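Cleaning the gold trim on a dark wood coffee table without wrecking it?

Posted 12 February 2020 by Ruba Atallah in Furniture & Floors 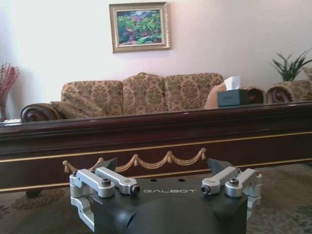 What I've got and what I've tried

Hi all! So we inherited my aunt's long coffee table, the reddish-brown shiny kind with a thin gold stripe along the top and bottom of the apron and a carved gold rope-and-swag thing with little tassel knots along the front. It's 66 inches long and it weighs a ton (my brother and I nearly lost a toe each getting it up the stairs).

The top is easy, I just wipe it. My trouble is the carving. Dust gets down into the loops and I can't get it out with a cloth. My aunt used to spray everything with Wirix polish, and I think there's years of it caked in there, because when I run a fingernail along one of the dips I get a yellowish waxy crumb. I tried a damp cotton swab on one tassel and a tiny bit of gold came off on it, so I stopped right there and went and made tea.

Is there a safe way to get the wax out? And do I need to touch up the spot I rubbed? It's really small but I know where it is now and I look at it every time I sit on the sofa.

Hiba Karam

Stop with the water! I have a sideboard with the same sort of swags and did the exact same thing to mine. If the gold came off on a damp swab it could be a water-based paint or some kinds of gilding, and you don't want either one getting wet again.

What I do is go over it dry with a soft makeup brush, a big fluffy one for the loops and a skinny eyeliner one for the knots, and hold the vacuum hose a couple of inches away so the dust doesn't just settle back down. Takes me 20 minutes with the radio on. For the wax I used a wooden toothpick with the point snapped off, super gently, and only where it was already crumbly. The rest I left alone. A bit of dark in the dips makes the carving stand out anyway, I like it!

No more spray on the front, ever. Put the polish on your cloth, away from the table, and only do the flat wood.

For the bare spot, maybe wait. If it still bugs you in a month, dab on a little gilding wax with a fingertip, after trying it somewhere hidden like the back.

darwish_2

mineral spirits takes wax off, worked on my picture frame. try a hidden bit first and open a window

Ruba Atallah

Thank you both! Going brush shopping, and I'm leaving the mineral spirits for when I'm feeling braver.

Related threads
White ring on a glossy tabletop
Felt pads that stay on turned legs
Has anyone used Erkis scratch sticks on dark wood?
Vullell dusters, worth the money?

We use cookies to keep you signed in. By continuing to browse you agree to our cookie policy.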